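Course handout, Unit 4: Reading a Pay Survey in the Imaging Professions
Instructor: Thảo Từ
July 2018

Last week we finished job titles and scopes of practice. Now we get to the part I look forward to every term — the numbers! A pay survey looks like a dull table until you start asking where each figure came from, and then it gets really fun.

Our working material is the Brukville survey of hospital imaging staff, 3305 usable replies, collected in February. Keep the printout next to you as you read.

Mean and median

Most headlines quote the mean. Add up every salary, divide by the number of people, done. The trouble starts when a few lead technologists with thirty years in and a lot of call pay sit in the same pile as new graduates. The median doesn't care how high the top goes. When the two are far apart, go look at the spread before you write anything down.

Base pay or total pay?

Check the wording of the question people were asked. "What do you earn?" brings in overtime, weekend differentials and on-call money from some people and plain base pay from others. Brukville asks for base pay in one box and everything else in a second box, which I love. Griltmont, the older survey in your reader, uses a single box, so don't lay the two side by side.

Small groups

Mammography and CT have plenty of replies. Some of the newer specialties don't. Our house rule for this course: any group under 100 replies gets a footnote, and you never build a ranking on it. Part-timers go in their own table, converted to an hourly rate.

Raises over time

A raise of 2 percent sounds fine until prices have gone up by more. Always put the inflation figure for the same years right beside it. Also ask whether the same kinds of people answered both times — if a lot of senior staff retired in between, the average can drop even though every single person still working got a raise. Isn't that great? Work it through with a made-up department of four people and you'll see it happen.

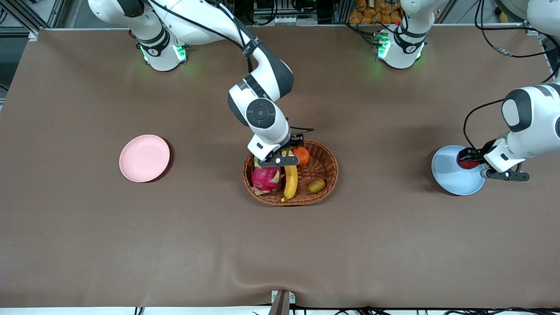
Elie Issa objected that cost of living ought to come before any of this, as a Flikdale paycheck and a Horobets paycheck don't buy the same apartment. Fair point, and we'll take it up in Unit 5 with the regional tables.

For next class

Read the methods pages of the Brukville survey, including the response rate. Pick one specialty and write a paragraph on its pay using the median, the base pay box and one honest caution. Bring a calculator.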